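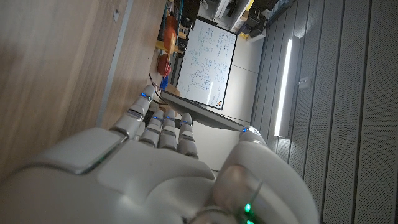 How does the software know that the hand is still holding something?

Mostly it guesses. It closes the fingers until they stop moving before they reach the position they were told to reach, and from then on it assumes something is in the way, and that the something is the part.

I've spent most of November on that guess, so this post is long and a bit sour.

The background, for those who skipped the last few posts: I write the layer between the planner and the hand. The planner says "pick that up, put it over there." The hand wants joint targets and current limits. In between sits a state machine that used to be small, and one field in it, called holding, that everybody upstream reads and trusts. The planner reads it to decide whether to carry on. The recovery code reads it to decide whether to panic. The logging tool reads it and turns it into a green bar on a timeline, and then people look at the green bar and feel good.

It's a boolean. I think that's where the trouble begins.

A thin rigid sheet is the worst thing I know of to hand to that boolean. Pinch a flat panel between the fingertips and the thumb and the fingers end up almost where they would be if they had closed on nothing. The gap between "closed on the panel" and "closed on air" is the thickness of the panel, and the thickness of the panel is in the same neighborhood as the slop in the finger joints. With a block or a bottle you can be lazy with the threshold. With a sheet you set it a little too tight and the software drops things it is holding, or a little too loose and it proudly carries air across the room.

We had a threshold. I found it in a config file with no comment next to it. Nobody could remember picking the value, me included, though the commit has my name on it.

So the plan was to replace it with something better, and this is the part where I get grumpy, because the something better was Gemham.

If you haven't run into Gemham, it's a grasp state estimator. It takes joint positions, motor currents and the wrist camera, and it gives you a confidence that the object is held, plus an estimate of where the object is relative to the palm. The pitch is that you delete your thresholds. The write-up said 96 percent on held-or-not, and that number got pasted into our planning doc within the hour and lived there as though we had measured it ourselves.

I asked what I always ask, which was 96 percent of what. Of frames, as it happens. The evaluation scores each frame by itself. Think about what a carry looks like as frames: the hand picks the thing up, then there's a long dull stretch in which it is plainly holding it, then it puts it down. You can be right on every frame of the dull stretch and wrong on every frame anyone cares about and come out with a lovely score. An estimator that said "yes, holding" from the moment the fingers closed until the moment they opened would do very well. That estimator is my boolean. I wrote it years ago and it cost us nothing.

When I scored both by event instead (did it notice the loss, and did it notice soon enough for the arm to stop), the gap between Gemham and the old threshold got a lot smaller. Gemham was still ahead on chunky parts. On sheets I could not tell you with a straight face which was better. It depended on which log I fed it.

Narayanan Achari, who reviews my stuff and is more patient than I am, pointed out that I was comparing a thing we had tuned for years with a thing we had installed on Saturday. Fair. I gave it another two weeks.

What I learned in those two weeks had little to do with the model and a lot to do with clocks. The wrist camera and the joint states arrive on different paths, and the images are stamped when our driver receives them, which is later than when they were taken. When the arm stands still it makes no difference. When the arm is moving, Gemham is looking at an old picture of the sheet together with a fresh set of joint angles, and it draws the reasonable conclusion that the sheet has moved relative to the palm. It reports slip. The confidence sags, the state machine pauses the arm, the arm stops, the picture catches up, the confidence comes back and off we go again. From the outside it looks like a nervous robot. I have heard a visitor call it careful.

The fix was dull. Stamp the images at capture, buffer the joint states, look up the joint state that matches the image, and refuse to answer if there isn't one close enough. Once that was in, most of the false slips went away. I then did the same for the old threshold code, giving it a properly matched current reading in place of whatever was newest, and it improved too. So now I have two better systems and still no clear winner, and the person who was going to write the slide about learned perception is avoiding me.

Then there's the camera view itself. A camera mounted at the wrist sees the back of the hand very well. You get a great deal of white shell. The fingers are between you and the interesting part, and the far end of a sheet goes off behind them. The contact, the one place where the question gets decided, is a few pixels at the tip of the thumb. (There's a blue light at each fingertip as well, which does the local exposure no favors in my segmentation masks, though I haven't proved that and would take it with salt.) Anything that claims to know the pose of a dark flat panel from there is leaning on its prior. That's okay! I lean on priors all day. I'd just like the confidence number to drop when it's doing so, and Gemham's doesn't. It stays high and smooth, and a high smooth number is what people upstream treat as knowledge.

I tried Pai for a while as a second opinion. Pai doesn't use the camera. It nudges the finger currents a tiny bit during the carry and watches how the joints respond, the idea being that a finger pressing on something stiff answers differently from a finger pressing on nothing. I like the idea a lot. It asks the object a question. It also means wiggling your grip on a thing you are worried about dropping, and on the sheet, with the pinch we use, I saw it start a rotation that hadn't been there before the probe. So I have it switched off while the arm moves and switched on when the arm is parked. I suspect that's how everyone who tells you they run Pai is running it.

Somebody will write to me about the Wilivard demo, so let me save them the trouble. I've watched it. It's a handsome video. The hand picks up a sheet, carries it, sets it down, and the overlay in the corner says "object secure" the whole way through. There is no drop in the video. You cannot learn anything about a drop detector from a video with no drop in it. Show me the overlay while someone tugs the sheet out mid-carry and I'll watch it as many times as you like.

What I've ended up with, for now, is ugly. The boolean is gone, and that alone took three pull requests, with every reader of it somewhere I didn't expect. Holding is now a small enum: held, lost and don't know. The last one is the one I had to argue for. The planner people didn't want it. What is the planner supposed to do with "don't know"? Well, slow down, or park and probe, or ask for a look from a different camera. Before, it did know, they said. Before, it was told something, I said, and we went around like that until lunch.

The estimator behind the enum is a vote between the old threshold with matched timestamps and Gemham, and when the two disagree the answer is don't know. I don't love votes. They tend to hide the fact that both voters read the same joint encoder, so they can be wrong together, and on thin stuff I'm fairly sure they are. I have a log from Zurnurach, where the other arm lives, in which both of them say held with great conviction and the put-down finds nothing to put down. I've replayed it more than is healthy. Currents normal, positions normal, confidence high. If there's a signal in there I haven't found it.

Next on the list is a test set made up only of losses: slow slides, fast ones, a corner catching on a table edge, a part that was never picked up in the first place. No dull stretches. I expect every number we have to get worse, and I've asked for the 96 to come out of the planning doc before then. It was still in there this morning.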